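Care of Polished Worktop Surfaces in Shared Kitchens
Student project report, Wardale
Project group: Iona Baird, Hưng Triệu, Benedicta Gbeho
Supervisor: Cường Chu

1. Background

The project was proposed in May by the residential services office, which had received repeated complaints about dull patches on the worktops of the Treline building. The kitchens there are shared by 107 residents and are cleaned by the residents themselves between weekly staff visits. The group was asked to consider how a glossy, marble-patterned surface should be wiped day to day, and to draft a short guidance sheet for display beside each sink.

2. Choice of surface and cloth

A pale slab was selected as the test surface. White worktops with soft grey clouding and tan veining are difficult to inspect, as tea marks and thin films of grease may be mistaken for part of the pattern. Inspection was therefore carried out at a low angle against the overhead light, where any smear interrupts the shine.

Three wiping materials were considered: a household sponge, a cotton cloth and paper towel. The sponge was retained for the main work. It follows the surface closely and can be used along one straight line without folding. Scouring pads were excluded at the outset -- the group did not wish to recommend anything that might scratch a polished finish.

The green sponge is held just above the glossy slab, its curved lower edge almost touching the surface.
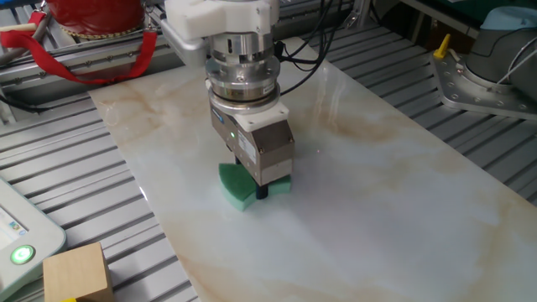 3. Procedure

Each wipe followed the length of the slab in a single direction, with a small overlap between strokes. Diluted washing-up liquid was applied to the sponge and never poured on the slab. Residue was rinsed off with clean water and the surface dried with a cotton cloth. A full session consisted of 9 passes.

4. Observations

Straight strokes left fewer visible smears than circular ones. Most remaining marks lay near the long edges, where pressure on the sponge was less even. Drying had a greater effect on the final appearance than the quantity of detergent used.

5. Recommendations

Residents should wipe along the worktop, rinse, and dry at once. Sponges should be replaced weekly. The draft sheet has been passed to Nghĩa Tiêu for comment -- a second version will include the cotton cloth results.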